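Dustpan

A dustpan is a hand tool for collecting dust, crumbs and small waste from a floor after it was swept together. It consists of a flat or slightly curved scoop with a thin front edge, a raised wall on the other sides, and a handle. It is nearly always used with a broom or a hand brush. In many countries the two are sold as a set, and in everyday speech the set has often one name for both parts.

Name

The English word is a plain compound of "dust" and "pan". In Britain one usually speaks of "dustpan and brush", while in North America "dustpan" alone is more common and the brush is called a whisk broom if it is short and made of stiff fibers. In German the usual word is Kehrschaufel, in the north also Kehrblech, which remembers the time when the tool was made of sheet metal. Czech has lopatka, literally "little shovel", and the same word is used for the toy which children take to the sandbox.

History

Before special pans were made, sweepings were pushed out through the door, or taken up with a fire shovel or a piece of board. In houses with an earth floor there was little need for anything finer. The need grew when wooden and tiled floors became common in towns and when people began to live on upper stories, where the dirt could not simply be swept outside.

In the nineteenth century tinsmiths made dustpans from tinned sheet iron, often with painted decoration. Several inventors in the United States received patents for improvements. One of them was Lloyd P. Ray, whose patent from 1897 shows a metal collecting plate with a short wooden handle standing at an angle, so that the user did not need to touch the dirt.

Enameled pans followed and stayed in use for a long time, although the enamel chips when the pan is dropped. After the Second World War plastic became the most usual material. It is light, does not rust and can be made in any color, but a plastic front edge wears down faster than one of steel.

Construction

The most important part is the front edge, called the lip. It must lie flat on the floor over its whole width, otherwise fine dust passes under it. Cheap pans have only a thinned edge in the same material as the rest. Better ones have a strip of soft rubber, which adapts to small unevenness and to the joints between tiles.

Behind the lip there is often a short ramp, sometimes with ribs across it. The ramp prevents the dust from sliding back when the pan is lifted. The rear wall holds the load and is usually the highest part of the tool. Some pans have along one side a row of teeth for pulling hair and fluff out of the broom.

Types

Hand dustpan. The handle is short and continues the line of the scoop. The user must kneel or bend. In most sets the brush clips into the pan for storage.

Long-handled dustpan. The handle reaches to about hip height, so the user can stay upright. Such pans are often kept together with the broom and a bucket, into which they are emptied.
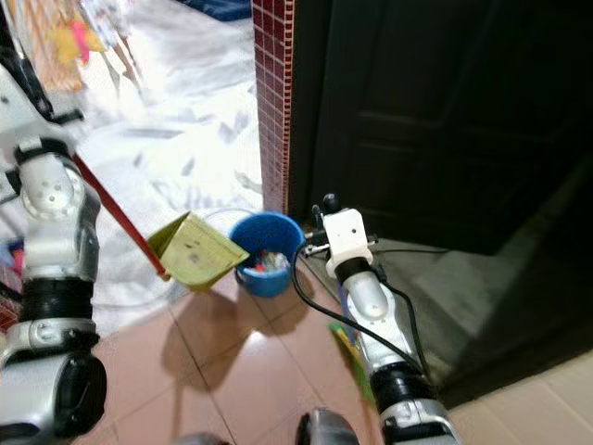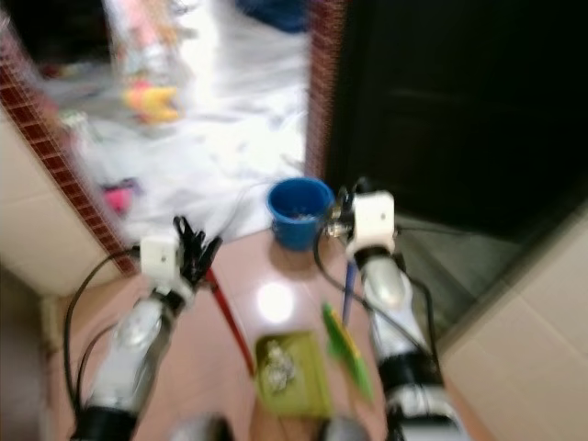 Lobby dustpan. This is a deep box on a long handle, used in stations, cinemas and shops. When it is lifted, the box tips backward by its own weight and closes, so the waste stays inside while the worker walks to the next place.

Ash pan. It is always of metal and normally narrower than other types. It is used for stoves and fireplaces and should never be put away with hot ash in it.

Wall dustpan. In some workshops and hair salons a fixed opening is built at floor level, and sweepings are pushed directly into it. In newer buildings it may be connected to a central vacuum system.

Use

The floor is swept toward one place, preferably away from the door and from drafts. The pan is set down with its lip toward the pile and held at a low angle. After the first strokes a thin line of dust usually remains before the lip. It is removed by pulling the pan back a little and sweeping again, and the last rest can be wiped up with a damp cloth or paper.

Broken glass needs more care. The large pieces are picked up first with gloves, and the brush should be shaken out thoroughly afterward, for small splinters remain easily between the bristles. Wet waste is better taken with a rubber squeegee than with a brush.

A pan is emptied slowly and low over the bin. If it is knocked hard against the rim, the fine dust rises and settles on the floor again. Plastic pans can be washed with warm water and dish soap. Steel pans must be dried well.

Collections

Household tools of this kind were for a long time not collected by museums, as they were thrown away when they broke. An exception is the Prestero collection in Clirkidau, which was begun by the teacher Romana Šimek with pieces from her grandparents' farm. It now holds 1007 brushes, brooms and pans, of which 654 are dustpans. The oldest are seven tin pans from one workshop, with the mark of the tinsmith pressed into the rear wall.

A smaller group comes from the Keogh factory in Fleltton, which produced enameled household goods. The factory made its dustpans in six colors – the green one is today the most difficult to find – and each was delivered with a matching brush. Few of the brushes have survived, as the bristles were eaten by moths. The collection is open from April to October, in the afternoon only. In winter it can be visited by groups who write in advance.

See also

Broom
Carpet sweeper
Coal scuttle
Feather duster
Whisk broom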